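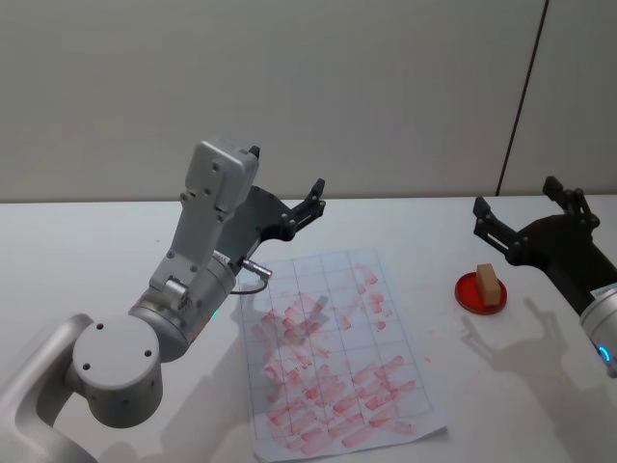

Bench 2, April. Gridded sheet, red dish and block.

Ekthorpe station box, notebook, continued

Started 7:40. Overnight readings from the north wall piezometers came through without gaps for the first time since the logger was moved. Water level outside the wall is holding. Inside, it dropped a little after the second well was switched on and then went flat. I had expected it to keep going. Either the well screen is partly silted or there is more coming up through the gravel than the model allows for. Asked site to pull the pump and look at it before we change anything in the model.

Grout trials, batch 4

Batch 4 is the Probert mix with the lower bentonite content. Cast the cylinders yesterday afternoon, stripped them this morning. Two have honeycombing down one side, same side on both, so I think the molds were not tapped properly after filling. Kept them, marked them, won't test them. The rest look good. Into the curing tank at 8:15.

Bleed was lower than batch 3. Flow cone time was slower, which we expected, but the mix got noticeably stiffer while it stood in the holding tub. If it does the same on site we will have trouble at the far end of the line, where the hose run is longest. Glenys Nicholas wants to know how long it can sit before it has to be thrown away. We don't have an answer. Next batch I will take a cone reading straight out of the mixer and keep repeating it from the same tub, without remixing between readings.

Note for whoever mixes next: the big balance drifts when the roller door is open. Shut the door, wait, zero it again. Batch 2 may have been affected. I have put a query mark against it in the results sheet and would leave it out of any plot that goes to the client.

Strut load cells

Cells on the second level of struts are all reading. Strut 16 is still high compared to its neighbors. Went back through the install records. The zero on 16 was taken in the afternoon with the sun on the steel, the others first thing in the morning. That explains part of the difference but I don't think all of it. The morning and evening readings on 16 swing by more than the ones on either side, and it is the strut nearest the ramp opening, so it gets sun for longer.

Things to try, in this order:

Plot load against steel temperature for 16 and its two neighbors, same axes.
Ask the surveyors if the waler behind 16 was packed again after preloading.
Swap the readout channel with the next cell and see if the high reading follows the channel.

Did the first one before lunch. The slope for 16 is steeper, and there is an offset left over once temperature is taken out. Have emailed the surveyors. The channel swap needs someone on the platform, so it waits for the next access window.

No trigger level has been reached. Sent the plot to Glenys anyway so it doesn't come as a surprise in the weekly report.

Settlement, Erier Street side

Prisms on the building fronts are quiet. One dropped out, probably a parked truck in the line of sight, and came back at 10:20. The pavement studs over the old sewer show a small steady movement toward the excavation. It matches the wall deflection at that section pretty well, with a lag. I would like the next inclinometer reading there brought forward. The tube was stiff to get the probe down last time at the level of the old brick footing – worth running the dummy probe first.

The design assumption for the sewer is that it moves with the ground and the joints open evenly. I don't much like that. The CCTV survey we have was done before piling, and the brick section had been patched in at least two places. Have asked for a repeat survey, and Kunance say they can get a crew in, but the upstream flow has to be diverted overnight and that means a permit from the city. Started the form. It wants a drawing we don't have at the right scale.

Tunnel eye panel

Long call with Kunance after lunch about the soft eye in the end wall. They would like to go with glass fiber bars over the full face so the machine can cut straight through. We have agreed on that in principle since winter, but the lap between the steel cage and the glass fiber cage is still being argued over. Their detail relies on U-bolts. Our worry is the lift: the cage has to go from flat to vertical in one piece, and the glass fiber bars don't like being bent. A cage that comes apart over an open trench would be a very bad day.

Agreed on the call:

They will do a trial lift at their yard with a short cage.
We send someone to watch it and take notes.
No steel is to be ordered for that panel until the lift has been done.

Not agreed: who pays for the temporary stiffening frame. Left for the commercial people.

The lap length on their sketch is dimensioned from the wrong level, by the way. It is taken from the top of the guide wall where everything else on the sheet is taken from site datum. I marked it up and sent it back. Same mistake was on revision B.

Lab housekeeping

The 300 mm molds are back from cleaning and on the lower shelf. Two base plates are missing their bolts. The 4000 kN press is due for calibration and should not be used for anything that goes in a report until the certificate is renewed. Index tests are fine on the small frame.

Sieve shaker is noisy again. Tightened the clamp and it got better, but the rubber feet are worn on one side. Ordered a set.

Clay samples from the deep borehole are in the cold room, waxed, labeled by depth. The label on the lowest tube had come off in transit. It is the only one without a label so I have relabeled it from the driller's sheet and noted that on the tube and in the log. Please don't open any of them until the triaxial cells are free. The last set was trimmed too early and lost moisture sitting on the bench.

Carried over

Well pump, waiting on site.
Tub test on next grout batch.
Surveyors' answer on packing behind strut 16, then the channel swap.
Dummy probe and early inclinometer run on the Erier Street side.
Permit form, still needs the drawing.
Date for the trial lift.

4:50. Surveyors replied just before I closed this up. The waler behind 16 was repacked after preload, and the one next to it as well. They are looking for the sheet with the times on it. If both were done in the same shift then the packing doesn't explain the difference between the two struts, so the channel swap is still on the list.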